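Mudine, the sock-hanging robot: questions I keep getting

What is it?
Two arms on a wooden frame in the Flornville shared shop, hanging socks from a plastic hanger with clips. I own a clothesline too, thanks.

Why socks?
Shirts were worse.

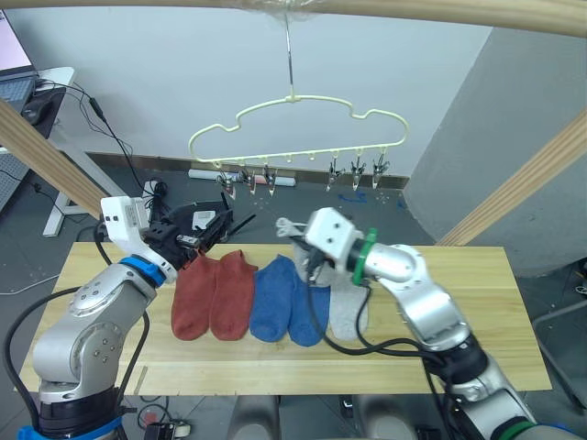

The socks go down flat, openings toward the back. I tried a heap first and lost most of June to it. Mudine is very good with socks that somebody has already dealt with.

How long does a sock take?
My best time is 39 seconds. My worst involved dinner.

Can it open the clips?
Some days. The springs fight back, and a clip on a hanging hanger swings away the moment you touch it. I run one arm at half speed near the bar. 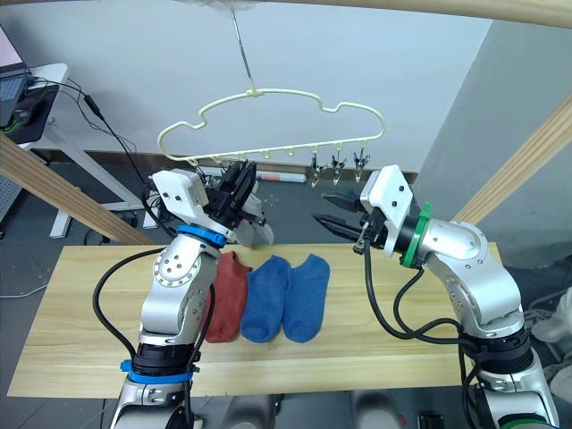 Drive that slow arm from its own script. I had both arms in one loop for 12 evenings and they kept waiting for each other like polite people at a door.

Will you sell me one?
No. You can have the parts list, all 406 lines.

Comments (3)

Kuo-hua Ko: Does it match pairs?

Siu: Bigger clips? Mine stopped slipping.

drokent_fan: still faster than my kids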